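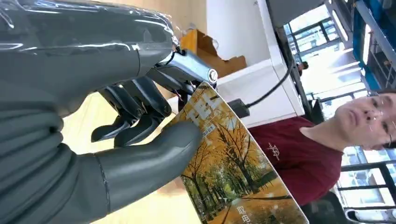

Tudur Landeg replied: Before anyone orders another rack, can we settle what the booklets are for? The ticket says "booklets won't stay put." Mine stays put. It stays put on the floor, face down, every morning.

Ticket 77, Rusdale office, front desk
Status: open, again
Opened: May 11, 2018
Subject: booklets slide out of the Clerklow rack

Original report
The thin glossy booklets slump forward in the wall rack and then leave it. Thicker ones behave. The one with the yellow autumn trees on the cover is the worst, possibly out of a wish to join its leaves.

Tried so far
1. Pushed them back in. Lasted until the door opened.
2. Filled the pocket to the top, 20 copies. They held each other up nicely. Then a visitor took one.
3. Turned the rack upside down on the advice of somebody in Zernitora accounts. No comment.
4. Put a strip of grippy shelf liner in the bottom of the pocket. Better. The bottom edge stays where it is and the top half folds over like a tired waiter.

Update from the desk
Tudur, to your question: they are for visitors to pick up and read. I have seen both things happen, though rarely to the same booklet.

I measured the pocket. It is 5 inches deep, front to back, and was built for the old Nijs catalog, a publication you could have used to stop a truck. One glossy booklet in there has all the support of a playing card in a bathtub. The rack is fine. We are feeding it the wrong thing.

Tried since
5. Cardboard spacer behind the stack, cut from a printer paper box. Works. Looks like a cardboard spacer cut from a printer paper box.
6. Same spacer, covered in white paper. Works, and now looks like a mistake somebody was proud of.
7. Leaned the rack back by putting felt pads under the lower bracket. Works best of all. Stack has been upright since the last delivery, and the covers can be read from the chair, trees and all.

Tudur again: Felt pads are fine by me. What about the spare 100 in the closet? They've taken on a curve.

Desk: They were stored standing up since January. Lay them flat with something heavy on top. I suggest the Nijs catalog, if anyone can lift it.

Still to do
Second set of felt pads for the rack by the stairs. Take the paper-covered spacer down before it becomes permanent. Somebody please return the shelf liner to the kitchen drawer, as the mugs are now sliding.

Leaving this open until the stairs rack is done.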